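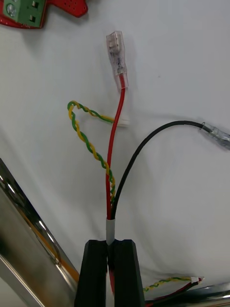 Subject: Re: [Gistley-players] Save slots after the July patch

> Since the patch my Bredovik campaign loads with the harbor empty.
> All the ships are gone but the crew still shows 144. Anyone else
> get this? I don't want to start over, I'm on turn 89.

Same thing on my save. The ships are still in the file, they just don't get placed when the map loads. What worked for me:

Load the autosave instead of the manual save. End one turn without opening the harbor screen. Then save to a new slot and reload. I got everything back except 3 fishing boats, and those cost 50 coins each to rebuild.

If you play as Shin, turn off fast travel first or the game hangs on the loading bar. I had to kill it twice.

Kultex said on Wednesday that a fix is coming but gave no version number. Keep a copy of the old save folder until then. I would also stay out of the trade menu, because it writes over the autosave.

Filed under: Strategy & Sim > Bugs and Workarounds

Recent threads
Winter map: where is the second mine?
Controller support on older laptops
Bredovik opening moves
Mod list for new players

Contact the list owner | Back to top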